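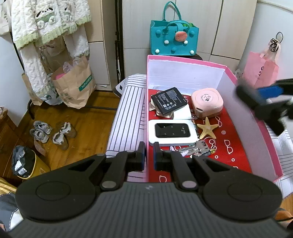
Figure 4.1 A hand-held gripper with its fingers open at a storage box of mixed small items, including a battery and a set of keys.

Chapter 4
Rules for Handling Mixed Items

Chapter 3 dealt with parts that all have the same shape. Household goods are harder to write rules for. A handling rule has to name the item, the grip allowed and the point at which the operator must stop.

Batteries come first in most site rules. A gripper should hold a battery pack by its edges and never press on the flat faces. Any pack that is swollen or dented is left where it is and reported. Keys may be lifted by the ring or by a single key, but the rule must say which.

Gervasio Leiva wrote the first handling sheet used at the Steddale site. It set a limit of 50 grasps between checks of the finger pads. Ignacio Mansilla later raised the limit to 100 for soft goods only. Both versions are reprinted at the end of this chapter.

Terms to know: grip point, pad check, stop condition, mixed bin

4.1 Writing a Stop Condition
A stop condition is a plain statement of when work must end. It should fit on one line of the handling sheet.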